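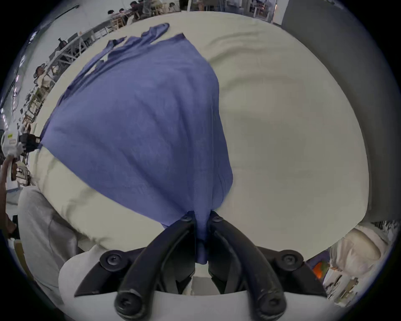 Lightweight knit raised from the table by a gathered pinch. Fine vertical rib, loose flaps at the far end.

Clondudley sheet: long-sleeved knits, folding and laying out
Text by Leire Bustamante. Fold order by Hauke Teuber.

This gallery belongs to the Clondudley folding notes and covers one class of garment: the thin long-sleeved knit top. Woven shirts, trousers and towels have their own pages. Knits are treated apart as they stretch along one axis and recover slowly, and a fold that holds on a cotton shirting will creep open on a rib within the hour.

The notes were drawn up for Sepúlveda, where mixed clothing is sorted, folded and shelved by people who did not buy it and may see each item once. The reader is assumed to know how to fold a top. What is set down here is the order of work, the surface, and the points at which a knit behaves differently.

Terms used on this page

Pinch: cloth gathered at one point and lifted, with no regard to seams.
Shoulder lift: the garment held at both shoulder seams, body hanging.
Drape: whatever hangs below or beside the hold.
Lay: the garment flat on the surface, before the first fold.
Pack: the finished folded block.

The pinch

A pinch is the fastest way to get a garment out of a heap and the least informative. Sleeves, hem and neck fall together and have to be told apart by eye or by touch. On a fine knit the weight is low, so the drape closes up into a taper and the layers cling. Heavy sweatshirt fleece separates much more readily.

Take the pinch shallow. A deep handful traps a sleeve inside the body about as often as it misses one, and the trapped sleeve only shows up at the lay. Once the cloth is clear of the surface, find an end — cuff, hem or neckband — and work from there to the nearest shoulder. Mitra Ghasemi prefers to look for the neckband first, because it is the stiffest edge on the garment. Casimiro Requena goes for the cuff. Both ways are acceptable and the sheet does not choose between them.

Do not shake a knit held by a pinch. The load goes through a small patch of fabric and leaves a raised point that is visible on the folded face.

The surface

Any table will do if it is covered. Bare laminate lets a thin knit slide during the second sleeve fold, and bare timber can catch it. A plain cloth gives enough friction to hold the lay without dragging it. Pale colours are preferred for dark and mid-tone garments. For white garments Sepúlveda keeps a grey cover in the drawer under the scales.

Working length for two people side by side is 2,000 mm. One person can manage on half of that. Height matters more than length: if the folder has to reach down, the sleeves get dragged and the lay goes out of square.

Cover cloth should be smoothed before each batch. Small ripples can be ignored. A ridge running under the body of the garment cannot, as it transfers to the fold line.

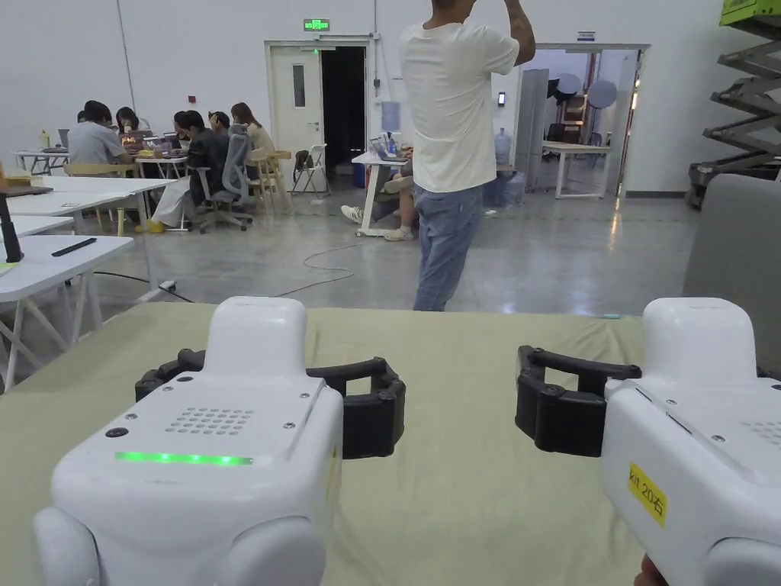

Pale sage-green tablecloth at the near side, with the white walls and polished grey concrete of the hall beyond.

The room

A large hall with a hard floor suits this work on two counts. Lint and dropped items show up on smooth concrete, and a trolley rolls over it without being lifted at a threshold. The drawback is temperature. Thin knits stored near a concrete floor in winter pick up damp at the bottom of the stack, so the lowest shelf is left for shoes and boxed goods.

Light should come from above and to one side. Straight overhead light flattens a fine rib and makes the grain hard to follow, which slows down the lay. If the lighting cannot be moved, turn the table. Lukian Koval tried this in May at the Sepúlveda sorting room with a quarter turn, and the table has stayed that way.

Other people may work at tables in the same room. Keep the folding surface clear of food and open drinks, and keep pens capped. Ballpoint on a pale knit is listed under stains, in the Drollemik sheet.

Fold order

1. Lay the garment face down with the neck away from you.
2. Square the hem. Side seams straight, no twist in the body.
3. Smooth from the centre outwards with a flat hand. Do not pull the hem.
4. Bring one side in to the chosen width. Turn the sleeve back down over the folded strip.
5. Repeat on the other side. Sleeves should lie parallel and should not cross.
6. Fold the hem end up 2 times to reach the neck.
7. Turn the pack over and correct the neckband.

Steps 2 and 5 account for most rejected packs. A twist in the body is hard to see once the first side has been brought in, and the usual sign is a cuff that ends up lower than its partner.
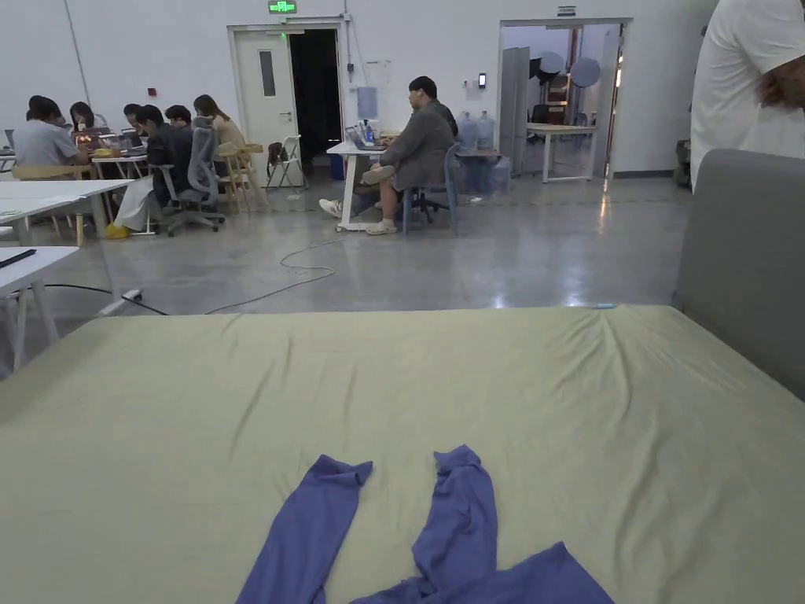 Sleeves are best dealt with before the body is squared. Each should be opened out along its own length so that the underarm seam lies at one edge, and then left alone. A sleeve that is straightened after the hem has been set will pull the side seam with it, and step 2 has to be done over. On a soft base, such as a made bed, the effect is stronger: the hand sinks in, the cloth follows the hand, and the grain shifts. Use the side of the palm and keep the pressure low.

Beds are permitted under the Clondudley notes for laying out only. The first sleeve fold can be made there if there is no table free, but the pack should be finished on something firm. The edges of a pack made on a mattress come out rounded and it stands badly in a stack.

Weights

The fold order was written for knits near 100 g per square metre. Below that, the pack needs a card insert if it is to stand on edge. Above it, the second hem fold becomes bulky and a single fold is enough. Weigh a sample only when in doubt. A folder with some practice can judge it from the drape.

Stacking

Stack with the folded edge outwards and alternate the neck end on every second pack, which keeps the column level. Celotetti shelf dividers fit the standard pack width with a small gap at each side. If they are not available, any stiff board will serve.

Knits should not be hung while waiting for a shelf. Shoulder marks from a hanger take a wash to remove.

Related pages: Woven shirts — Towels and flat linen — Drollemik sheet, stains and marks — Shelf labels

Corrections to the fold order go to Hauke Teuber. Corrections to the captions go to Leire Bustamante.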